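Plum season, and the jam I nearly gave up on

July has been so kind to us this year that I've had plums on every windowsill, and a good many on the stairs as well. Our neighbours in Pralstead have stopped answering the door when they see me coming with a carrier bag (I don't blame them one bit!), so jam it had to be.
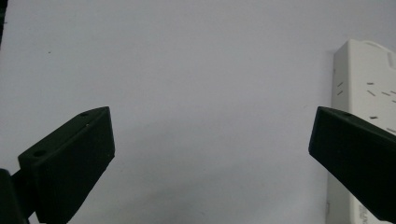 2 min read

I use my gran's way of doing it, more or less. The plums go into the big pan with a splash of water and simmer for 15 minutes, until the skins give up and go soft, and only then do I add the sugar. I put the sugar in too early once, when I was in a hurry, and we were chewing those skins until Christmas.

After that it's a proper rolling boil for 10 minutes before I start testing. I do mine with a cold saucer from the freezer, a little blob of jam and a push with one finger, and if it wrinkles I turn off the heat and have a sit down. My first batch this summer wouldn't wrinkle for love nor money. I tested it four times, ran out of saucers, and very nearly called it plum sauce and went to bed. One more squeeze of lemon and another few minutes did the trick, and it's now my favourite of the lot, dark and sharp and lovely on a crumpet.
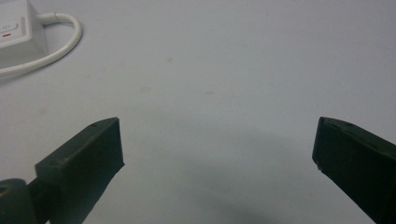 White cable and power strip, top left.

The second batch had a vanilla pod in it, which came from Kamolrat, the little spice shop by the station, and I'd say it was worth the extra pennies. It's softer and sweeter, more of a rice pudding jam than a toast jam, if you know what I mean. I've still got a bowl of the small yellow plums to use up, so I might try those with a bit of ginger tomorrow, if I can find any more lids.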